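About Melico

Melico is a small publishing house for tabletop role-playing games. We write, draw and print adventures, map sheets, rule supplements and game master aids for groups who play around a table, in a library meeting room or over a video call. Our titles are sold through hobby stores, by mail order and as downloads for home printing.

The company was founded by Ekkachai Chantharasri, who had been writing adventures for his own weekly group for many years before the first of them was offered for sale. That first title, a short haunted-house scenario called Nonditz, was printed on a copy shop machine and stapled by hand. It remains in the catalog today in a revised edition, with a new layout and a corrected cellar plan. The original text has been kept wherever it could be.

Chanida Sriwong joined the company as editor and now directs the publishing program. Every manuscript passes across her desk twice, once before playtesting and once after. She is also responsible for the Melico house style, which governs everything from the wording of a trap description to the order in which a creature's abilities are listed.

What We Publish

Our catalog is arranged in two lines. The Yimyam line consists of complete adventures intended for a single evening of play. Each is written for a party of new or low-level characters and can be prepared by the game master in the course of an afternoon. Yimyam adventures have been used by school game clubs and public libraries as well as by private groups, and they are edited with younger players in mind. A note on the back cover of each book states the subject matter plainly, so that parents and group leaders may decide for themselves.

The Clerkico line is made up of aids for the game master: record sheets, random tables, town ledgers, shop inventories, and forms for keeping track of time, supplies and hired help. These products contain no story material and may be used with most fantasy rule systems. The forms are supplied in black and white, with wide margins for hole punching. Customers who purchase a Clerkico download may print as many copies as their own group requires.

Creature books form a smaller part of the Clerkico line. Entries are sorted by the kind of place in which a creature is likely to be met — cave, marsh, ruin, road — and each includes suggestions for encounters that can be resolved without combat. Giant spiders, rats, bats and other familiar animals are given the same care as dragons, for they appear at far more tables.

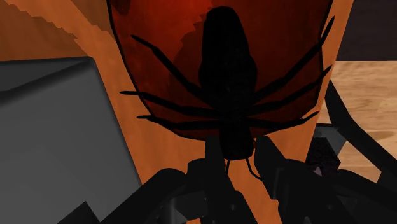
How a Title Is Made

A Melico adventure begins as a written proposal of no more than one page. Proposals that are accepted are developed by the author with the support of our editor, and a first draft is delivered with rough sketches of all maps. The draft is then read aloud in the office. This step is slow, but it has proved useful for finding sentences that a game master would stumble over during play.

Playtesting follows. Each adventure is run by at least two game masters who have not spoken with the author, and the author does not attend these sessions. Written reports are collected from the game masters and from the players, and the author receives them in full. Where the reports disagree, the adventure is tested again.

Maps are redrawn by our own staff after the text has been settled. We use a plain line style that prints clearly on home equipment and can be read in poor light. Doors, stairs and secret passages are marked with the same symbols in every title, and the key is repeated on the inside back cover so that it can be found without leafing through the book.

Corrections reported after publication are entered in a list maintained by the editor. Download customers receive the corrected file at no charge. Owners of printed books may request a correction sheet by mail.

Working With Authors and Artists

Melico accepts proposals from new and established writers. We ask that each proposal name the intended line, the expected length and the number of players. Finished manuscripts sent without a proposal cannot be read. Authors retain the right to use their own characters and settings elsewhere, and are credited on the front cover. Artists are credited beside their work as well as on the title page.

Payment terms are set out in a written agreement before work begins. We do not ask for unpaid samples — a portfolio or a link to earlier work is sufficient.

Schools, Libraries and Stores

Teachers and librarians who wish to start a game group may request a starter packet, which contains a Yimyam adventure, a set of blank character sheets and a guide for first-time game masters. Packets are designed for a table of six players. Groups with more players are advised to divide into two tables and to request a second packet.

Stores may order directly from us or through their usual supplier. Demonstration copies are available to stores that host regular play.

Contact

General questions, correction reports and orders may be sent through the contact form. Proposals should be addressed to Chanida Sriwong, with the name of the line in the subject field. Letters are answered in the order in which they arrive.

Page last revised 18/03/2019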